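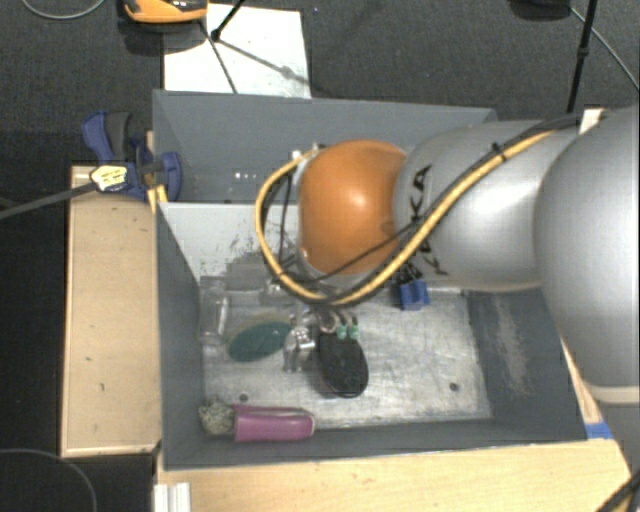 4. Equipment plan and budget

4.1 What we already have

The arm is a KUKA and belongs to the department, so it costs the project nothing except booking time. We have it on Monday from 9 am until the building closes. The gripper at the end of the wrist is small and metallic and came with the bench. The bin is grey and open, and it is held to the wooden platform with a bar clamp. All of our picking trials are done in it.

The test objects were collected from drawers and cupboards, at no cost. The set in use includes a dark green oval sponge pad, a small silver metal bracket and a clear plastic container. The container is hard to make out against the grey wall of the bin, and this affected what we put on the list below.

4.2 What we need to buy

Our grant is $1538. We asked two suppliers for quotes, Panport and Bitar. Panport was cheaper on the camera and Bitar was cheaper on small parts, so we plan to split the order.

Depth camera (Panport): $467
Spare finger set for the gripper (Bitar): $210
Two LED light bars with diffusers (Bitar): $138
Cable sleeve and ties (Bitar): $69
Replacement floor plate for the bin, cut to size (Vitbridge): $85
Freight, all orders: $74
Total: $1043

This leaves $495 unspent. We would like to hold it until the camera has been tested, in case we need a different lens or a second unit.

4.3 Notes on each item

The camera is the largest cost and the one we are least sure of. Clear plastic is a known problem for depth sensors and the data sheet does not say much about it. Panport will take the unit back within 11 days if it is unopened, which does not help us much as we have to open it to test it.

The light bars are for even lighting inside the bin. The metal floor is scratched and scuffed, and our segmentation code sometimes labels marks as objects. A new plate may fix this on its own – if it does, we could return one light bar.

The cable sleeve is for the cables at the wrist. A thick one loops over the arm and around the wrist housing, and we want it kept clear of the bin walls on low picks.

4.4 Timing

Vitbridge needs the plate drawing first, including the positions of the two small screw holes. Orders have to go through the Skoltotness purchasing system, and anything entered after May is charged to next year's budget. The drawing is done but has not been checked against the bin yet.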